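Fometti Socks and Boxes: read me first

Hello, and thanks for having a look! Fometti is my little collection of pictures of socks and the boxes they get put away in. There are 1638 pictures so far, split 90 per cent for training and the rest for checking. I'm hoping to get to 2000 by October (more fluffy socks, please!).

I label by sock, so colour first, then texture, then the box. Bunched up counts as its own label and so does folded, but I don't bother with left or right. 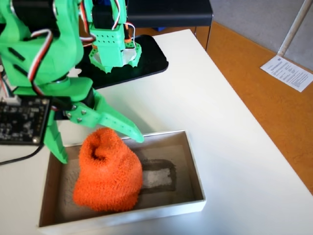 Orange fuzzy sock, bunched, in an open white cardboard box.

Spotted a wrong label? Tell me and I'll fix it in the next version.

Last updated 26 April 2023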